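Frequently Asked Questions: Automated Packing at the Aserthorpe Site

For employees of Fullstead Tableware, all shifts

Questions submitted to the site office during April are answered on this page. Answers were prepared by Helju Priedītis, Site Operations, and reviewed by the employee council. Questions on the same subject have been combined.

Which work is being automated?

The arms will take over one task on the giftware lines: lifting single pieces from the sorting table and placing them in the tray. Folding cartons, adding inserts, sealing, labeling and final inspection remain with the packing teams. Kiln loading and glazing are outside the project.

How many arms will there be, and where?

There will be 2 arms, both in the east packing hall. The supplier is Jedetus. No further arms are included in the current budget, and any expansion would be subject to a new consultation.

Will anyone lose their job?

No position at Aserthorpe will be ended as a result of this project. The site employs 474 people. The 14 packers whose duties change most have been informed in person and will keep their grade, base pay and seniority. Shift premiums are paid according to the shift worked, as before.

What will the affected packers do?

Each of the 14 may choose between inspection and cell operator duties. An operator supplies the table, clears the tray, responds to stops and records faults. Both roles are at the existing grade during training. The operator role moves up one grade once the employee has been signed off. Employees who prefer to transfer to another department should speak with Mpho Shabalala in Human Resources.

How are the arms being prepared for the work?

Pick-and-place routines are developed in simulation before they are loaded on the floor. This allows the engineering group to try different positions and approaches without stopping a line or breaking stock. Simple shapes are used together with dishes, and a routine must succeed with both before it is released for trial.

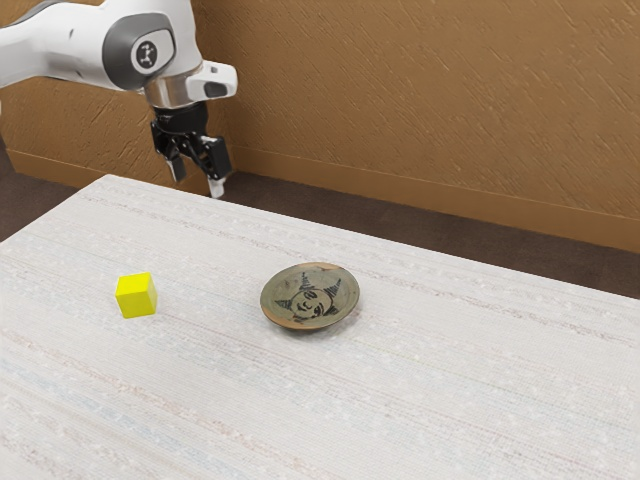 Packers are part of this process. Two review sessions are held each month, and those who attend are paid at their normal rate. Comments from the first sessions led to a change in the order of work: shallow dishes are now handled before stacked items, as the packing team had advised. Employees who wish to take part should give their name to their shift lead.

Does success in simulation mean a routine is ready?

No. Simulation shows whether a movement is possible and whether it is well planned. It does not fully account for variations in glaze, weight or rim shape. Every routine must also complete 2,735 supervised picks on the floor, with an operator present, before it runs in normal production.

Is it safe to work next to an arm?

Each cell has a marked boundary and a stop button on both sides. Any employee may press the stop button at any time and will not be asked to justify doing so. Only trained operators may enter the boundary, and only when the cell has been locked out. Safety questions should be directed to Jaanus Lūse.

Will the system be used to measure my performance?

The cell records picks, drops and stops by machine. It does not record the name of the operator. The council agreement prohibits the use of cell data in individual reviews — this applies to supervisors as well as to Human Resources.

What training is offered?

Operator training is provided by Soomro and takes place on site during paid hours. No previous technical experience is required. Written materials are available in large print on request. An employee who does not pass the sign-off may repeat it or move to inspection.

Who should I contact?

Project questions: Helju Priedītis, site office. Roles, pay and transfers: Mpho Shabalala, Human Resources. Employee council: Polyxeni Xenos, who is available in the break room on Monday from 1:30 p.m. Questions may also be left unsigned in the box beside the time clock.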